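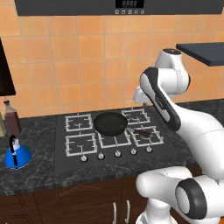

How much of the simulator work carries over to the real Futum arm?

Reach and collisions carry over fairly well if you measured the mount properly, and grip and friction carry over badly, so treat any success rate you get on screen as a ceiling.

Section 2. Loading the stove scene and checking the arm

Last revised Friday, July 28, 2023

You need the Omard simulator installed, the Futum model file, and the Nigatu controller config that you edited in Section 1. The arm itself stays unplugged for all of this. The Omard site says setup takes minutes. At the Vinville workshop it took most of an evening, so plan on that.

Before you start

Close any other copy of Omard. Two copies will fight over the same settings folder and the loser doesn't tell you. Also check that your Nigatu config is set to "sim" and not "hardware." The default is "hardware," which I think is a terrible choice.

Loading the scene

1. Open Omard and choose the stove scene from the kitchen set.

2. Wait for the object count in the status bar to stop changing. It should stop at 127. A lower number means some meshes failed to load, and the scene may still look fine.

3. Set the camera to the front view. You want the orange tile wall behind the cooktop and the arm coming up on the right.

4. Compare the objects with what you'll be using. The black frying pan should sit between the two back grates, with the blue kettle off to the left beside the sauce bottle. All five white knobs should be visible along the front of the cooktop.

5. Save the scene under your own name. Updates overwrite the stock file.

Note: The long reddish-brown thing on the front-right grate gets argued over. Whether you read it as meat or as a spatula blade, look up its name in the object list before you write a task that refers to it.

Placing the arm

6. Open the mount panel and type in the base position you measured at the bench. Don't drag the arm with the mouse. Dragging looks accurate and isn't.

7. Load the rest pose. The gripper should end up above and behind the back-right grate, touching nothing.

8. Orbit the view and look between the wrist and the gray shelf at upper right. From the front it's hard to judge how much room there is, so use the clearance tool and write down the number.

9. Turn on contact display. With the arm at rest, there should be no contact marks on the arm at all. If there are, go back to step 6.

CAUTION: Omard will happily let a link pass through a shelf if collision checking is off, and the stock scene ships with it off. Turn it on in the physics panel before you run any motion. A path that cuts through the shelf on screen will hit a real one at full speed.

Running the first check

10. Set the speed to the lowest step and run the "hover over pan" routine once. Watch the elbow. People tend to stare at the gripper, and the elbow is what hits things.

11. Run it again for 200 cycles with random start poses. Leave the pan where it is for now.

12. Open the log and read the failures yourself. The summary page counts a run as passed if the gripper came near the target at any moment, even on its way to somewhere dumb.

13. Move the pan a little and run another 100 cycles. If results drop sharply, the routine learned one spot on the stove and you don't have much.

Note: The burners in this scene are shapes with no heat model behind them. I've seen posts calling runs like this a "cooking demo." They test reaching over a stove, and I wouldn't claim anything more from them.

If something looks wrong

Arm sinks into the counter: the base height is in the wrong unit. Check the config first.

Gripper jitters at rest: lower the controller gain one step. Raising the physics rate also hides it, but then the real arm will shake.

Scene loads with no tiles: the texture folder moved in the May update. Point Omard to the new one and restart.

Keep the logs from steps 11 and 13. You'll need both in Section 3, when the arm gets bolted to the bench and the same routine runs at low speed with a hand on the stop button.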